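Unit 4 handout: Budgeting for a data collection bench
Course notes, Silvana Camargo

Okay, so last time we left off with the price sheet for the Zondville cell, and a few of you came up afterward to ask why my total was so much higher than the one on the quote. Good question! The quote covers the hardware that comes in the crate. My total covers a year of people using it. Those are two very different shopping lists, and most of this unit is about the second one.

Let's start small, with the stuff that touches other stuff. Finger pads, pad covering, tape, screws. Students skip these lines every single year (I did too, on my first plan) and then the purchase requests start trickling in by November. A pad is cheap. A pad plus shipping plus the afternoon somebody spends waiting for it is a lot less cheap.

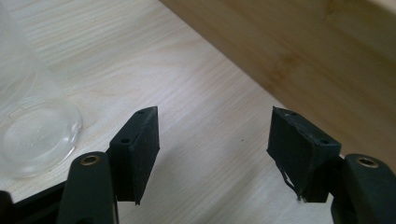 So put pads in as a yearly line and buy them in matched pairs. If you swap only one side, you've got a fresh surface facing a tired one, and then you're adjusting for that too. In the Ikham plan I gave consumables their own line of $500 for the year, and I'd do it again. Covering material goes in that same line, along with whatever adhesive you settle on. Spare fingers are a separate line, please - they have their own lead time, and your supplier may want them ordered by part number.

Now, how many grippers? For two-handed tasks the answer starts at 2, obviously, but that's the number in use and you also need to decide on spares. I like one complete spare per bench. Some people buy a spare for each side. Look at how long a repair takes at your supplier and go from there.

The bench itself is where I want you to slow down. Write out everything a station needs before a person can sit down and do a task: table, brackets, stands, cables, somewhere to put the objects, the objects. Yes, objects are equipment! They need a budget line, and the ones with refills need two. 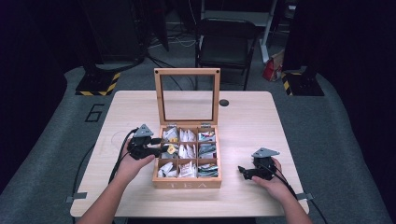
Fig. 2. Two-handed work at the bench: hand-held grippers on either side of a tea box with nine compartments.

Price out a kit like that for your own task and you'll see what I mean. The box is a one-time purchase. The packets get handled over and over, so I'd put them under consumables with the pads. Cables are the other sneaky one. Anything with a cable on each hand needs slack, a route off the table and a replacement on the shelf. For the Ikham plan I compared two bundles of cables and mounts, Tanui at $532 and Dando at $421. Dando looks like the easy winner until you read what's in the bundle: no spare cables and no mounting hardware for the second stand. Once I added those, the two came out close enough that I went by delivery time and picked Tanui. You might choose the other way, and that's fine if you show me the math.

A word on tables and boards, while we're spending money. Folks want the fancy top. I'd say get a plain, solid surface that you can replace without tears, and ask for the price of a second one when you get the first quote. It's so much easier to negotiate then! Also think about the finish. A very shiny top can give you reflections in the wrist cameras, and then you're buying lights or diffusers you never planned for.
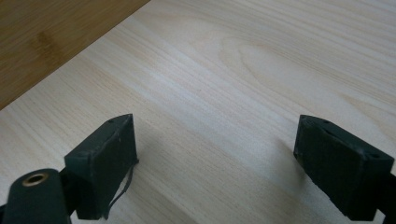
Same goes for size. Measure the reach of the person with both arms out, measure the largest object, and only then go shopping. I've seen a plan where the table was chosen first and everything else had to be squeezed around it, including the stands, which ended up in a walkway.

For next time, bring a one-page budget for a single two-handed bench, any task you like. I want to see:

One-time purchases, with a supplier and a lead time for each
Yearly consumables, pads and covering included
Spares, and who decides when to use them
Your two closest quotes, compared item by item

Rough numbers are okay at this stage, but write down where each one came from. We'll trade plans in pairs at 10 and try to find what the other person forgot to buy.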